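Sisside Community Bakery Training
Progress report to the Hapeta Fund, second period
Mon 13 October

Where we are

We're a little past the halfway point of the grant and it has been a really good stretch! The cookie course is running, the first group has finished all its sessions, and the second group started last week with a full list. When we wrote the application we hoped to reach 110 learners by the end of the grant. The number signed up so far is 138, and we had to open an extra evening at Jiltach to fit everyone in.

What we've been baking

The oat cookie is still the heart of the course. It's cheap, it forgives a lot, and people can take a batch home the first night. We changed the recipe after the first group because the dough was spreading too much in the Jiltach ovens (they run hot at the back). Less butter, a longer chill, and a smaller scoop fixed most of it. The learners did the test batches themselves and argued happily over them for two whole evenings.

After oat we go to ginger, then a plain shortbread. Ginger turned out to be the favorite with the first group, so we've moved it up a week. Shortbread is still hard to teach in one evening and we may split it in two.

Equipment

The grant paid for 32 steel trays, and they have all arrived. We're so pleased with these. The old trays had warped and the cookies slid to one corner in the oven. The new ones clean up fast and they stack, so we got back a whole shelf in the Falell store room. Two of the mixers are in use at Sisside and the third is at Jiltach. We still need to replace one set of scales that won't hold zero.

Spending is on plan. Ingredients came in about 400 dollars under, mostly on flour, and we'd like your okay to move that money to the scales and a second cooling rack.

Handling and presentation

This part of the course is new and it has grown faster than we expected. Learners loved the baking but told us they felt unsure about what comes after: moving a cookie without breaking it, setting it out so it looks good, keeping the table clean while they work. So we now cover the table in paper before we start, put out one tray, and work with a single cookie until the moves feel easy. Only then do we go to a full tray. It sounds slow, but breakage in the second group is already well down on the first, and the tables are much quicker to clear at the end of the night.

A round, tan, cookie-like disc sitting a little left of the middle of a steel tray, with paper spread over most of the tabletop: 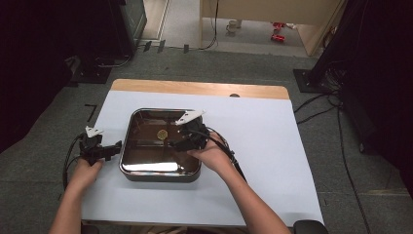

Next steps

Finish the second group and open sign-up for the third before the end of October.

Write up the oat and ginger recipes on one page each, with the chill times in large type.

Try the split shortbread evening at Jiltach first, then at Sisside if it works.

Send you the full list of costs with the next report, including the scales if you agree to the change.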